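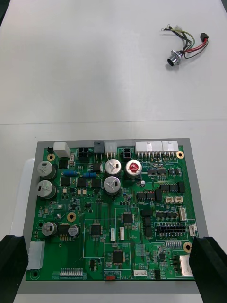 Where Do the Older Cats Go? My Semester Project on Shelter Listings in Ernville

I picked this topic because my family got our cat from the Flandton shelter when she was already 11, and my mom still says we only saw her by accident (her cage was in the hallway by the restroom!). So I wanted to find out if older cats really do wait longer, or if it just feels that way when you love one.

For my data I used the public adoption pages from two shelters, Flandton and Jinditz. I copied every cat listing I could find into a spreadsheet, and my goal was 300. I ended up with 239 after I threw out the duplicates and the ones with no age. Of those, 71 were cats listed as eight or older. I stopped collecting on Sun 1 March, which left me less time for the charts than I'd planned.

The age thing was messier than I expected. Flandton writes "senior" starting at eight, but Jinditz starts at ten, and a couple of listings just said "adult, we think." I went with the number if there was one.

What I found: the older cats did stay up longer, and the gap was a lot bigger at Jinditz. Their page sorts by newest first, so a cat that's been there since before February is way down at the bottom, and you have to really want to scroll. Older cats also got shorter write-ups, sometimes one line. One just said "quiet, likes chair." I would have taken that cat home!

My big problem is that a listing disappearing doesn't always mean an adoption. It could be a transfer or a foster home, and I had no way to check. If I did this again I'd ask the shelters for their own records first, and I'd start well before midterms.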